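**Flowers for the July open house, take one**

11th June

Quick update from the second floor at Brokus! I've been going on about table decorations since the spring, and we finally have something on a table. The open house is in July, we're expecting around 166 people through the Kostden building, and I would like at least one corner of it to look like somebody cared.
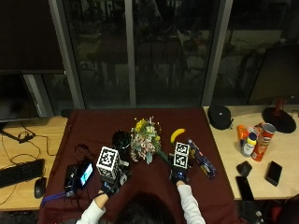
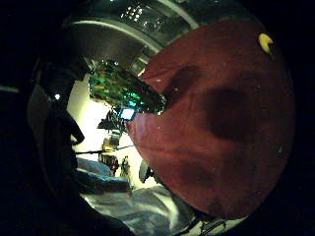 *First picture: the bouquet on the maroon cloth, banana just behind it. Second: mostly dark red, up close.*

The flowers are artificial, and I know a few of you have feelings about that. I did too, until I priced real ones. Yellow blossoms at the top, pale pink and white petals, green leaves, and they'll look the same at closing time as they did at breakfast (try that with tulips in July). The whole budget for the table is $30, so fake it is, and I'm pretty happy with them against the maroon.

I'm less sure about the cloth. I love the color, it's warm and it makes the yellow pop, but it's a dark, heavy kind of red and the second picture shows a couple of darker patches on something red. It's going for a wash before anything else happens. If it doesn't come up nicely I'll ask Vata if we can borrow their cream one, although cream and coffee is a combination that makes me nervous.

Snacks are still wide open. There's a banana on the table and a red Pringles can over on the desk to the right, so you could say the fruit and the chips are covered! We do need a proper list, though. I'm thinking of things people can eat standing up, with no forks and nothing that drips.

The other job is the desks on either side. Right now it's keyboard, mouse and a good tangle of black cable on the left, and phones and odds and ends on the right. I'd like both of them cleared the evening before so we can put the Vlachou leaflets there (all 2,000 of them, heaven help us).

If you have a plain vase at home, something tall and not too wide, please leave it by my desk with your name taped to the bottom.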